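Home | Forums | Shop Floor | Search | Log in

Vestergaard Community Forum
Automation in the Workplace > Small Chores

Topic: Putting hand tools away -- is machine handling ready for this?

hkulkarni_asetville
I write as supervisor of the instrument repair shop in Asetville. Management has asked each department to list chores that could reasonably be assigned to a machine within the next budget period. My own list has one item on it so far: closing the tool rolls at the end of a shift. We issue 40 of them, and a technician spends 12 minutes each evening folding and stowing the lot. I would be grateful for members' views before I submit the list in October.
Harish Kulkarni

bench_nine
In my opinion the request is premature. Rigid parts in a fixed tray are a settled matter. Cloth is a different class of work, as it does not keep its shape between one grasp and the next. A roll also has tools inside it, and they shift as the fabric is lifted. I would advise leaving this item off the list.

Madside_Maint
I must respectfully disagree with the previous member. The flap of a tool roll has a bound edge and a seam, and both give a gripper something definite to hold. That is a good deal more than one gets from a bath towel. The attached picture should help those who have not looked at the task closely.

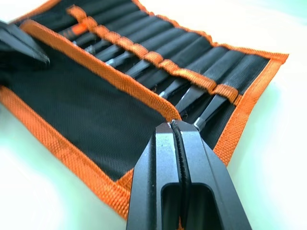

Attachment 1: Gripper at the seam between the flap and the pockets, screwdriver-type tools under the strap.

bench_nine
Thank you for the attachment. I accept that the fingers have hold of the fabric at the fold. A grasp is the first step of the job, however, and the picture cannot tell us whether the flap was then laid over the tools squarely. I would want to see 200 complete cycles with the failures reported before recommending any purchase.

toolcrib_west
May I raise a practical point. Our shop has rolls of a similar pattern, with narrow sleeves and a strap across them. Folding the flap is the easy part of the chore. The slow part is confirming that every driver is in its own sleeve -- a short tool sinks down and one cannot tell a full pocket from an empty one without feeling it. Has any member found a machine that performs this check?

Madside_Maint
We have not attempted it. Our trial was limited to folding, and a person inspects the roll beforehand. I would regard the two tasks as separate items on Mr. Kulkarni's list.

hkulkarni_asetville
I am obliged to all of you. The distinction between checking and folding is a useful one, and I had combined them in my figure of 12 minutes. I will time them separately. May I ask Madside_Maint how many arms were used? Our bench has room for 2 if the vise is moved.

Madside_Maint
We used 2. One arm may be sufficient for a small roll laid on a surface with some grip. On a smooth tabletop I would not rely on it.

bench_nine
Then the comparison must include the cost of both arms and the loss of the vise position. For 40 rolls I remain of the view that a technician is the better choice. I would reconsider for a site of larger size.

toolcrib_west
The Hakidus foam trays would remove the question altogether. An empty slot is plain to see, and nothing has to be folded. Our field staff did object to the weight.

hkulkarni_asetville
Our technicians carry their rolls to customer sites, so trays are not open to us. I will enter folding as "under review" and leave checking with the staff. Timings will be posted to this topic when I have them.

Last updated: October

Contact the moderators | Copyright Vestergaard Community Forum | Back to top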